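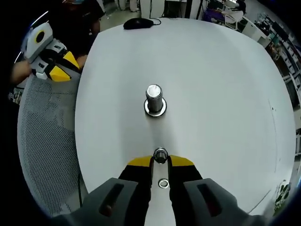

Wálter Henao wrote that the Lorimano pair is good value only if you buy both grippers together, and he asked me to post my case on this page so that others can answer too.

So, my case. We want hand-held grippers for recording small assembly tasks: a nut, a washer, an upright threaded bolt on a round base. The seller, Punar, offers two versions of the kit, with the standard finger tips or with the soft ones. Is the soft version worth the extra money for parts of this size? I did not find any clear comparison.

Posted by Ilze Dambrauskienė, 05/07/2022

**Polyxeni Raptis**

I have used both since November. For a nut lying flat on a smooth table, the standard tips are enough, but you must come in low and close slowly. 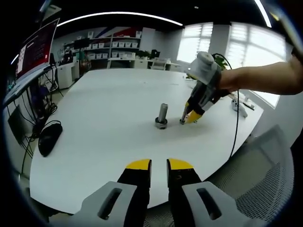 The soft tips hold better when you turn the nut on the thread, and they also wear faster. I changed mine after 1000 grasps, and on one finger already after 333. Punar sells replacement tips only in sets of 2, so please calculate this in your price. Also ask for the longer cable. The one in my box was too short for a big table, and the exchange took 2 weeks.

**Lieselotte Hamann**

Buy the soft ones. We have them and all is fine.

**Eimear Heffernan**

Does the kit still come without the calibration sheet? Mine did, and support sent it by e-mail after I asked. I can not say anything about the tips, I have only the standard ones and I work with bigger parts.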